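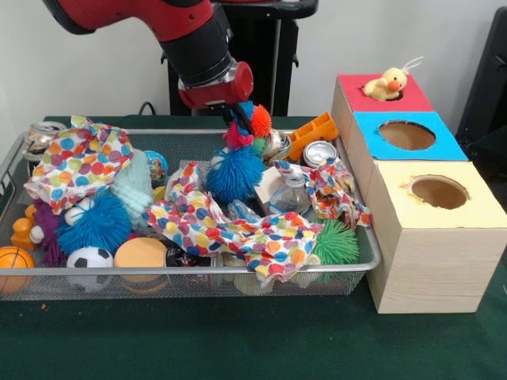
Haris Baloch asks that the spare fingers be priced before the arm is, as the Stenach order went through the other way around and the fingers took until November.

Pre-purchase checklist, sorting cell, Skanivside
Filed under: Equipment & Budgets
3 min read

1. Table and base
Base bolts accessible from the front – OK.
Cable clear of the arm's travel – check again after any move.

2. Gripper
Fingers free of cracks – OK.
Spare set in budget – NO. Lodhi quotes 363 per pair. Add two pairs.
Handles both soft and hard items – include fabric, cans and a plastic bottle in the acceptance test.

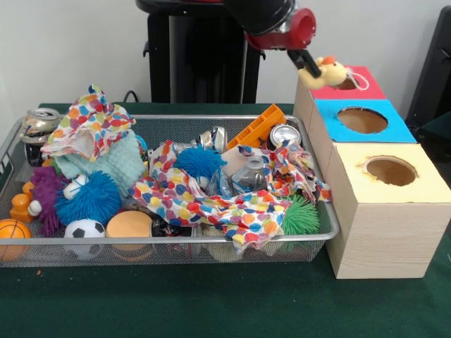 Plush toy in the gripper, by the boxes with round holes.

3. Tray and boxes
Mesh tray has no sharp wire ends – OK.
Box tops fixed down – not confirmed. Ask Sokwood for a price on replacement tops.
Hole edges smooth – front box has slight darkening around the hole. Look at it before reordering the same part.

4. Guarding and stop button
Stop button within reach of the operator – to be tested on delivery.
Light curtain – 1354 installed. Keep this on its own budget line.

5. Service
Warranty 18 months. Ask for a price to extend it before signing.

Comments (3)

marlow_t: Is the 1354 with or without the mounting posts? Ours came without.

Haris Baloch: With posts. Cabling is another 56.

Dee: We put two pairs of fingers in the budget and used both in the first year – I'd go for three.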